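I will defend the plastic mailer bag to anyone who'll listen, which at my house is down to the dog.

My sister-in-law Paraskevi Margaritis sells secondhand knitting patterns out of her spare room in Zilstead, and last May she switched everything over to stiff cardboard mailers. They look gorgeous! They also cost her more to send, they take up an entire closet, and when I helped her pack 42 orders one afternoon I got two paper cuts and a sore thumb from folding the flaps. A pattern is paper. It bends a little, you flatten it under a cookbook, you get on with your life.

I know, I know. Plastic. I'm not going to pretend a bag is good for the planet, and I do save mine and use them again (turn them inside out, tape the end, done). But the thing I hate most is air. I once ordered a zipper from Prarnik and it came in a box I could have kept a cat in, with a yard of brown paper stuffed around it. How is that the responsible choice? Somebody had to drive that air to me.

A bag only takes up as much room as what you put in it. It slumps, sure, and it won't sit square on anything, and no, it never looks nice. Crumpled is just how it goes through life, on the scale or anywhere else.
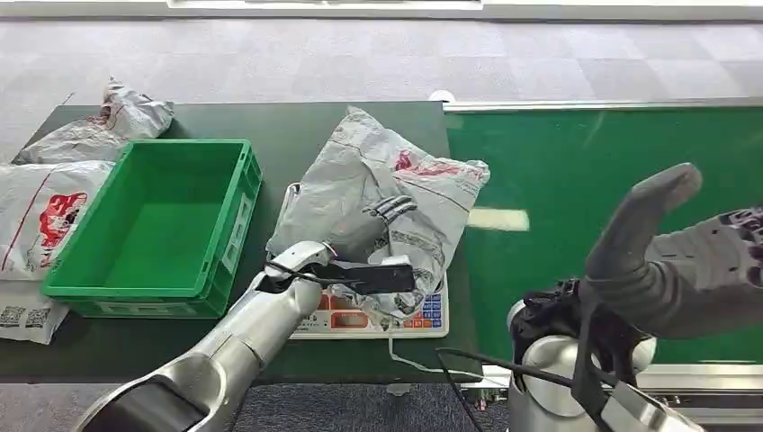
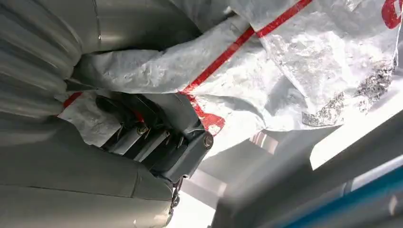
And I can live with ugly. What I'd like is for shops to give me the choice at checkout: one little box to tick, "bag is fine," and maybe knock 50 cents off the postage. Save the cardboard for teapots and picture frames and anything with a corner that matters. Socks do not need protecting. Neither does yarn, which I have personally sat on for an entire train ride with no harm done.

Paraskevi says her customers like opening something pretty, and she may be right, she knows them and I don't. But she still asks me for my old bags when she's mailing sweaters to her mother.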